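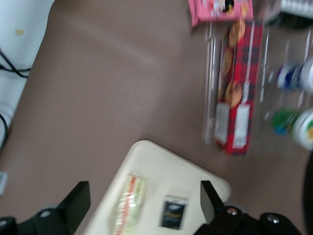 2019-09-26

Spent the day on holding temperatures for the hot side of the counter. The rule I was given when I started was to set the dial high and leave it. The dial on a warmer sets the heat of the water or the element. The food is what gets inspected, and the two readings drift apart as soon as a lid comes off.

Started with the probes. The Flesard one reads low in ice water and always has, by the same amount, so I wrote the correction on tape and stuck it to the handle. The older probe reads correctly in ice and wrong in boiling water, a worse fault, as there is no single number to add. Retired it. Cecilia Osei wanted to keep it for the fridge, where it would be accurate enough, but two probes in one drawer with different rules will be mixed up by the first person in a hurry. It went home with her.

Method for the ice check, so I stop looking it up: fill the cup with crushed ice first, then water to just below the top, stir, wait, put the tip in the middle and keep it off the sides and bottom. Last time I used cubes and too much water and spent half a morning suspicious of a perfectly good probe.

Then rice. Rice loses heat at the surface and holds it in the center, so one reading in the middle says very little. I now take one near the corner and one just under the top and write down the lower. Shallow fills are worse than deep fills for holding and better for cooling, and people confuse the two jobs. Stew behaves well if stirred. Fried items do not really hold at all. They stay safe and stop being worth buying, which the log does not have a column for.

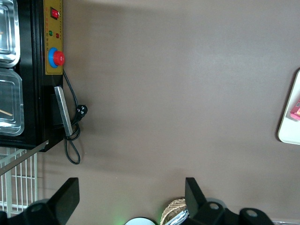 Lids make more difference than any setting. With the lid on, the lower dial position was enough all morning. With it off, the top position still let the surface drop, and the edges dried out as well. I would like a hinged lid, half width, so that serving does not mean uncovering everything. Floltetti lists one in the catalog but the drawing shows a lip on the outside, and ours would need it on the inside. Wrote to ask. No answer yet.

Preheating is the other habit to fix. A warmer keeps hot food hot and is poor at making cold food hot. Anything that goes in below temperature sits in the middle range for far too long. Food is to be reheated fully on the stove and then moved across. Efua Dankwa has done it this way for years at Sulemana and was surprised it needed writing down. Her other advice was to put a little hot water in first and let it come up before the trays go in. Will try that tomorrow and record it properly.

Log sheet, third version. Columns are time, item, reading, action, initials. The second version had a column for dial position and it was the only one anyone filled in. Removed it. "Action" stays even though it will usually be blank. A low reading with nothing beside it is the thing an inspector will ask about.

Paperwork in the afternoon. The invoice for trays and lids came to 238 and should have been less, with one line charged twice. Sent it back. Order number 17 on the old pad is still open from January and I have given up on it.

Dry stock went faster. Sweets and boxed items need no temperature control beyond staying away from the warmer, so I am moving them to the far side. Chocolate is the exception and can go lower down. Prices to be redone once the shelf order is settled.

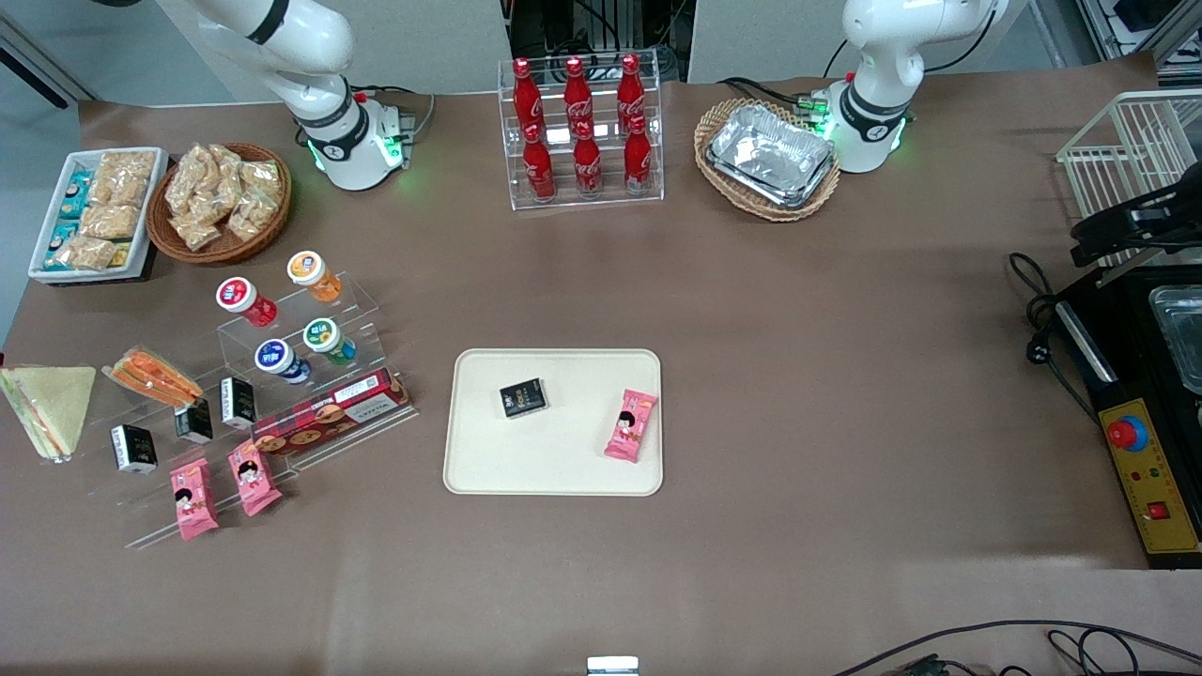 Small black box and pink candy packet in the tray.

Cecilia brought back the Visby book on preserving, which I had forgotten lending. The chapter on cooling is good. It recommends dividing a large pot into shallow pans before it goes anywhere near the fridge, and I have been doing that only when there was room. Need three more pans for it, same depth as the present ones.

Tomorrow: hot water first, lid on, readings at opening and again after the lunch rush. Buy tape.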